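Fikis gripper kit review: two months on my homemade arm
14 shares | 3 comments

So I finally caved and bought the Fikis two-finger kit for the arm I've been building at home, and I've had enough evenings with it now to have opinions (plenty of them!). I paid $75, and it comes with two fingers, a servo bracket, a bag of screws and a manual that must have been written for some other gripper.

Assembly took me one night. The screws are the weak spot. Two of mine stripped before they were even snug, so I swapped the whole bag for Volitz ones and haven't had trouble since. Custódio Bettencourt, who talked me into building an arm in the first place, told me to do that on day one and of course I didn't listen.

The fingers themselves I really like! They're black, wide at the bottom and tapered toward the tips, and they close straight, which my old printed pair never did. I've logged 1275 open-and-close cycles and there's no slop in the joint that I can feel. Where I still struggle is smooth, shiny stuff. I ran ten tries each on a bunch of household things and the polished metal ones were the worst by far, so I'm going to try rubber pads next.
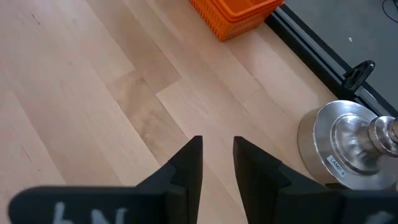
Wrist cam view, fingers nearly at LAMP 4.

One more gripe: the wide lower part of each finger takes up a lot of the wrist camera's view, so think about your mount before you drill anything (I drilled first). And the servo cable is too short if your arm is anything like mine, so budget for an extension.

Would I buy it again? Yeah, with better screws. Four stars out of five.

Contact | Copyright Aguiar Workshop Notes | Back to top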